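Teaching an Arm to Pick from a Bin by Remote Control: A Slow and Friendly Guide

Part two of the Bollau bin picking notes. Last revised May 29, 2026.
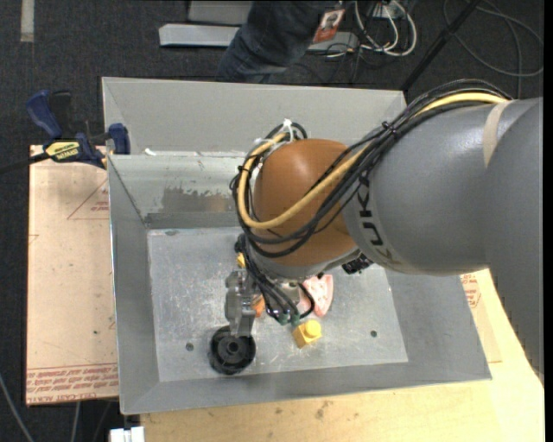

If you worked through part one, you already have your arm talking to the remote controller and you have probably driven it up and down a few times just for the pleasure of it (I certainly did!). Now comes the part I enjoy most, where you sit down, take hold of the controller and show the robot how you would like the job done, over and over, until you have a decent pile of recordings to train on.

What you need

A working arm and gripper, a bin, a handful of objects that don't mind being squeezed, and the recording program. I use Jirlow for the recording and a Prestard hand controller, but the steps are much the same with other gear. Please read your own arm's safety instructions before anything else, and keep the stop button where your free hand falls on it naturally.

Step 1: Fix the bin in place

A bin that slides even a little will spoil a whole afternoon. Clamp it down, then give it a good push with your palm from each side. If it shifts, clamp it again.

Step 2: Look after your cables and hoses

Drive the wrist slowly through every pose you expect to use, including the awkward ones in the corners, and watch the hoses the entire time. They want enough slack to turn with the wrist and not so much that a loop can catch on the bin wall. Ties are cheap, so use them freely and move them when you need to.

Step 3: Choose your objects

Mix the shapes. Wheels, toy blocks and wedges all ask for something different from the fingers, and a model that has only ever met blocks will be quite lost when it meets a wheel. I started the Bollau set with 12 objects and swapped a few out as I went along.

Step 4: Practice without recording

Spend a good half hour just picking things up and putting them down. Your first tries will be jerky -- everybody's are -- and there is no sense in teaching the robot your nerves.

Step 5: Record

Press record, come down over the object, pause for a breath, lower, close, lift straight up, and carry it to the drop point. Try to approach the same kind of object in the same kind of way each time. If you fumble and recover nicely, keep the recording, as those recoveries are worth having. If you fumble and bang the wall, throw it out and go again.

Stir the bin between recordings. Let things lean on one another and end up against the sides, where the fingers have less room.

Step 6: Check what you have

I recorded 431 picks for this set and kept 218 of them, which sounds wasteful until you watch the rejects. Play each one back at normal speed and look for long pauses, sudden jumps and grips that close on nothing. Moynihan, the little playback viewer I wrote up in part one, lets you tag these as you go.

Step 7: Take breaks

My hands get sloppy after more than 70 picks in one sitting, and I can see it plainly in the playback. Get up, have some coffee, stretch your fingers and come back to it.

Part three will cover training on the recordings, and I hope to have it up in July. Until then, keep your original files somewhere safe and do your trimming on a copy.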